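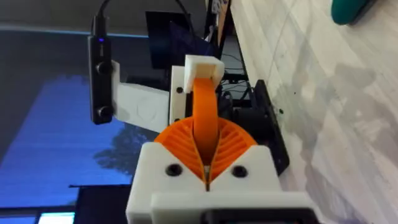 2 min read

Compostable Mailers: The Questions We Keep Getting

October 8, 2024 – by Orysia Zakharchenko

Filed under: Packaging Basics, Shipping & Returns

Is the Kokeo mailer really compostable?
Yes, in an industrial facility. In your backyard heap it will sit there looking smug until long after you've sold the house. Check what your local facility accepts before you print a leaf on anything.

Can I peel the label off first?
Please do. Most shipping labels are plastic-coated and the glue is no friend of the worms. Prarano sells a paper label that can stay on, though it dislikes rain.

What's the minimum order?
1000 for plain, the same for printed. We tried offering less in July and Dean Naylor, who runs our packing room, has asked that we never discuss it again.
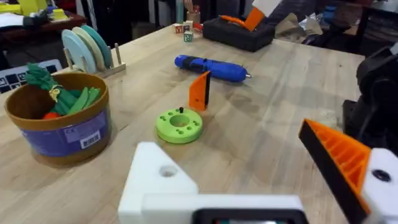
If you only want to see how they feel, ask for the sample pack. You get 12 mailers in mixed sizes and a price list you are free to ignore.

How long do they keep?
Nearly two years in a cool, dark cupboard. On a sunny windowsill, a good deal less. They're designed to fall apart, and some are eager.

Will they survive the mail?
Clothes, books, soft goods, yes. Anything with corners wants a box. One customer shipped cheese graters in them, and we admire the confidence.

Why is the Lenz size so odd?
It was made for a sock company with strong opinions. 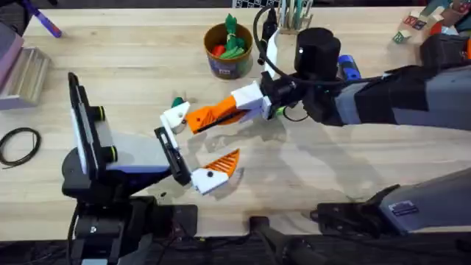

The Ovirstead size is wider and takes a folded sweater without a fight. Both cost the same per case, so order by what you ship.

Do you take returns?
Unopened cases, yes. Printed ones, no. Your logo is lovely, but we can't resell it.

We use cookies to remember your cart. Accept / Manage settings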